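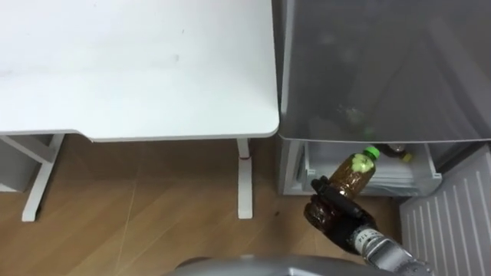
A bottle of tea in the robot's hand, beside the open drawer.

"I listen to the wrist before I look at the screen"

The technician who looks after the humanoid at Lachance has worked with it since August. Before this she repaired packaging machines, and she says that the change was smaller than her friends believe. "It is motors, bearings, cables and dirt. The shape is different, but the dirt is the same."

We spoke on 1st February in the room where the robot practices with bottles and a drawer. She prefers that her name is not printed, and she asked me to write that the programmers do the difficult part. I write it, but our conversation was about the other part.
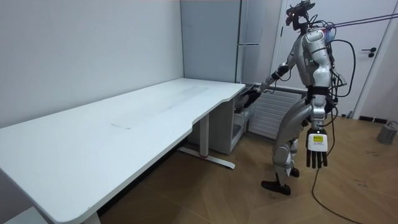

Annika Veldre
Staff writer

Her first task in the morning is the cables. Many of them come out at the back and the shoulders, and one goes down to the floor. She takes each in her fingers and follows it from the connector to the end. "When a cable is going bad, you can often feel it. There is a place which is too soft, or it does not want to bend. The log shows me the error later, when the arm has stopped already."

The tether is checked separately. It must be tight enough to hold the robot if a knee gives way, but it must not carry the weight in normal work. In the first weeks she had it too short. "The robot was standing very nicely and we were proud. Then I gave it a little more length and it was not standing so nicely. I had been helping it without knowing." Now she writes the tether setting in the notebook every time.

The hands come from a small supplier, Stistik, and they take most of her time. She opens the right one after each 1000 grasps, cleans the finger joints and measures how far every finger can be pushed by hand. At 2000 grasps she changes the tendons, also when they look good. The first set was left in until it broke, at 2435. "We wanted to know the number. Now we know it, and I do not need to see it again."

A bottle is not an easy object, she explains. The robot holds it low on the body, and the surface is smooth, so the fingers have to press more than they would on a box. If one finger is late, the bottle turns in the hand and the cap points to a wrong place. For some days the team searched for this fault in the software, which is called Rornora. The cause was a loose screw in the wrist. "I did not say anything to them. Maybe I smiled."

I asked what she does about the drawer. She thought for a moment. "The drawer we treat badly. The hand goes to the front of it and pulls, and if the position is wrong by a few millimeters, it pulls to the side. So I look at the fingertips." The covers on the fingertips are ordered from Lakix and glued on with a glue that needs a night to become hard. She does this work last, before she goes home.

Calibration of the head cameras is done once a week, and again if somebody has touched the head. She would like to do it less often. The procedure is long and the robot must not be moved during it.

When we spoke, the counter for the right shoulder showed 945 hours. The manual gives no service interval for this joint, and she has written to ask about it. Until there is an answer she puts her hand on the housing after each session, and compares it with the left one.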